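Print this page | E-mail this page
Filed under: Student Work > Work and Technology > Term projects

Folding at Fotton: what the arms change for the towel room
Group report — Daniyal Gilani, Yee-man Cheng, Rafia Kazmi

1. What we looked at

Fotton is a commercial laundry in Tovbridge. Hotel towels mostly, also two gyms and a pool. A day shift puts 1,265 towels through the folding tables. Until last June all of it by hand. Now one table has a pair of robot arms on it and the company wants more.

Our question: what happens to the jobs of the people who fold? Not whether the arms are any good, though everyone wanted to talk about that so it's in here a bit.

2. How we did it

Visited twice. Talked to 9 staff on their breaks, plus the shift supervisor, Torquil Strachan. Watched the arm table for one morning. Rafia took the notes, Yee-man did the timing. We had planned a survey as well but only got a few back so we left it out.

3. The work

Hand folders stand at a long table. Grab, shake, halve, halve again, stack. Yasir Marwat has done it for years and doesn't look down any more. He said the hard part is the shoulders by two in the afternoon, and the lint.

At the arm table it's a different rythm. A towel goes down on a dark mat, arms fold it, somebody checks the corners. Slow compared to Yasir. The checker's day is mostly waiting, then a quick fix, then waiting.
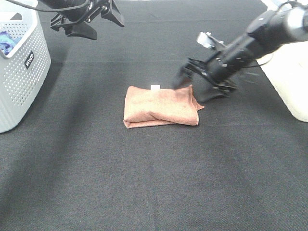 Training for the checker job was one morning. Several people said that was too short. They knew what a good fold looks like already but not what to do when the arms stop halfway, so they'd call Torquil and he'd come over from the dryers. On a busy day that meant leaving the dryers, and the dryer people noticed.

4. What changed for staff

Hours: no one has lost any so far. Two folders moved to the arm table, their places at the hand table weren't filled. So the hand table has the same pile and fewer people. This came up in nearly every interview.

Bodies: checkers reported less shoulder pain. More sore feet — standing still is worse than moving, one of them told us. A stool was asked for. Hadn't come by our second visit.

Pay: same rate. Some think checking should pay more because it's a machine job, some think less because it's easier. Management's answer was that it's under review.

Talk: we didn't expect this one. The hand table is social, people chat all shift. The arm table is at the far end by itself. One checker asked to rotate back just for the company.
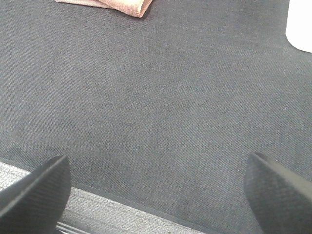 Fig. 2. Gripper fingers open over the mat, folded towel at the far side.

5. Comparison

Rana, a smaller laundry over in Prosirbridge, gave us a phone interview. They trialled a folding machine and sent it back. Main reason was floor space. Their manager also said staff were never asked before it turned up, and she'd do that part diffrently.

6. Findings

The job gets split. Folding was one job, now it's folding, checking and fixing, and the fixing isn't in anyone's job description. Torquil does it on top of his own.

We'd suggest rotating people between the tables every couple of hours, a proper training day, and naming a second person for stoppages.

7. Limits

Small group, one site really. Night shift not covered at all. Yee-man's timings are from one morning so we haven't put them in a table.

Contact the program office | Copyright remains with the student authors | Back to top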